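FOR IMMEDIATE RELEASE

Ludelier to Bring Its Table Care Service to Family Homes Across 11 Towns

New Sartori home visit lets people keep eating, working and doing homework at the table they already own

COTCOMBE, June – Ludelier, the Cotcombe furniture workshop that has been mending and refinishing wooden tables since it opened its doors on the old creamery lane, is very happy to announce that it will now come to you. The new service is called the Sartori home visit, and it brings a trained wood finisher to your kitchen, dining room or den to clean, repair and re-oil a table where it stands, with no truck to book and no weeks of eating supper off your lap while the table is away.

Visits begin this month in Cotcombe and in the 10 neighboring towns the workshop already delivers to, making 11 in all. A standard visit costs $195, and that price covers the first look, the cleaning, small repairs to the surface and a fresh coat of oil or wax, whichever suits the wood.

"We have wanted to do this for such a long time," said Chantelle Botha, owner of Ludelier. "People call us up and they start apologizing for their table before they've even told us their name! There's a ring from a coffee mug, or one of the kids did long division without putting anything under the paper, and they think we're going to scold them. We never would. A table with a few marks on it has had people sitting at it, and that is what it was built for. We just want to help it last for the next lot of people."

Every visit starts with a good slow look at the top in daylight, if there is daylight to be had. The finisher will ask how old the table is (a guess is fine), what it has been wiped down with over the years, and whether anybody remembers it being varnished. Grain matters too, and a boldly marked board will often hide a scratch that would shout at you from a plain one.

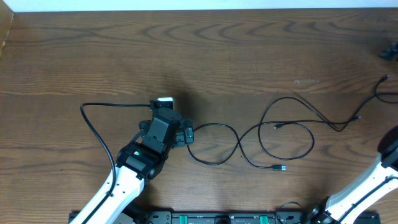

Wavy rings and curving arcs in the grain of a warm brown wooden tabletop.

That first look also decides what the finisher does next. Some tables only want a wash with mild soap and a careful drying. Some have a layer of old polish that has to come off before anything new can go on, and that takes patience and a great many cotton rags. Once in a while a table turns out to need more than can sensibly be done in somebody's kitchen, and in that case Ludelier will say so, and will take the cost of the visit off the workshop bill.

Why a home visit?

The idea came out of the workshop's own order book. Over the years Ludelier has looked after more than its share of heavy farmhouse tables, and the hardest part of the job has very often been the doorway. Legs have to be unbolted, stairs have to be thought about, and one memorable table had plainly been put into its dining room before the wall was finished. The owners loved it and were quite right to, but there was no getting it out.

Ruwan Howlader, who runs the finishing room, took his kit to that table. He spent most of a morning with it while the family went about their day around him, and came back to the workshop convinced that it ought to be a regular thing.

"It's just a nicer way to work," said Howlader. "You see where the sun comes in and which end gets the hot pans. You see which chair is the favorite, because the edge is worn smooth right there. I can make better choices about the finish when I know all that. In the shop I'm only guessing, and then I'm on the phone asking somebody where they put their toast."

Howlader will lead the visits together with Teodor Husar, who joined Ludelier from the boatyards and is the person at the workshop to ask about water marks. Husar has put together the leaflet that is left behind after each visit, and it is a friendly little read with a page on spills, a page on candle wax and a rather firm page on spray polish.

The table at the center of the house

Anyone who has lived with a big table knows that supper is only a small part of its day. It is a desk in the morning and a sewing room in the afternoon. The mail lands on it. Parcels get opened on it, and then the box stays there for a while. Phones and laptops get plugged in and charged on it, and the leads seem to multiply when your back is turned. Ludelier takes the view that all of this is perfectly good use of a table, and the advice given on a Sartori visit is meant for homes where that goes on every day.

So the finisher will talk through the everyday things: lifting a lamp instead of sliding it, putting felt under anything with hard feet, and peeling tape off a wooden surface slowly and at a low angle if some has found its way there. Glossy paper, such as a magazine cover or a printed photo, should not be left lying on a damp top, as the ink can stick and come away on the wood. Chargers that run warm do best on a mat or a folded cloth, and a top that is cleared completely once a week and wiped along the grain will look well for far longer than one that is polished twice a year and otherwise forgotten.

"I grew up doing everything at one table," said Botha. "My mother cut out dress patterns on it, my brother took a radio to pieces on it, and we still had to find room for the potatoes. I would hate for anyone to come away from one of our visits feeling they had to be careful all the time. Use it! Then wipe it down, and give us a call when it looks tired."

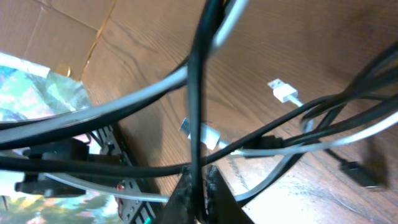 What a Sartori visit includes

Each standard visit includes the following:

A look over the whole table, top and underside, with a plain-spoken report on its condition.

A full clean of the top, edges and apron, using soap or a mild solvent as the finish calls for.

Treatment of light scratches, cup rings and small dents on the top.

Tightening of leg bolts and any loose stretchers.

One fresh coat of oil or wax, buffed by hand.

Husar's care leaflet and a small tin of the same oil or wax for touching up.

Households are asked to clear the table before the finisher arrives and to have 2 windows that can be opened nearby, so that air can move through the room. A waxed table can be used again the same evening. An oiled one should be left alone overnight, with nothing set down on it, however tempting that may be at breakfast time. Cats are a known difficulty, and a closed door is recommended.

Extra coats, work on chairs and benches, and repairs to veneer can be quoted for on the day. The visit is suitable for solid wood and for most veneered tables. Glass, stone and painted tops are not covered, though Howlader is always glad to be asked about a painted one.

A finish made close to home

The oil used on Sartori visits is supplied by Irkano, a small maker of wood finishes that has worked with Ludelier for several years. Arash Nazari, who blends the oils at Irkano, spent the winter adjusting the workshop's usual recipe so that it would be pleasant to have in a lived-in room. The new blend has a much lighter smell than the one used in the finishing room, and it goes on thinner, so that it can be wiped back before it has a chance to turn sticky.

"Teodor kept sending the samples back with notes on them," said Nazari. "One just said 'smells like a shed.' I happen to like the smell of a shed, but I could see his point. We got there in the end, and I have it on my own table at home now, where it has already met a whole bowl of beet soup and come out of it very well."

Irkano has set aside 1000 tins of the new oil for the first season of visits. Tins will also be sold over the counter at the Ludelier workshop for people who prefer to do the job themselves, and the staff are happy to talk anybody through it.

How to book

Bookings are being taken by Jong-dae Yeon at the Ludelier front desk, by telephone or in person. It helps him a great deal if callers have measured the length and width of the table beforehand and can say whether water beads up on the top or soaks in. A photo taken from directly overhead is useful as well, but please don't worry if you can't manage one.

Morning and afternoon visits are available. Evening visits may be added later in the year if there is call for them, and Yeon is keeping a list of those who would like one. Customers who have had a table finished at the workshop in the past will find that he still has their card in the drawer, with the name of the wood and the finish that was used, and this can save a fair bit of time on the day.

About Ludelier

Ludelier repairs, refinishes and cares for wooden furniture from its workshop in Cotcombe. The workshop welcomes visitors during opening hours, and there is generally a pot of coffee on, with coasters.

Press contact

Jong-dae Yeon, front desk, Ludelier, Cotcombe. Interviews with Chantelle Botha and Ruwan Howlader can be arranged on request, and reporters are welcome to come along on a home visit with the household's permission.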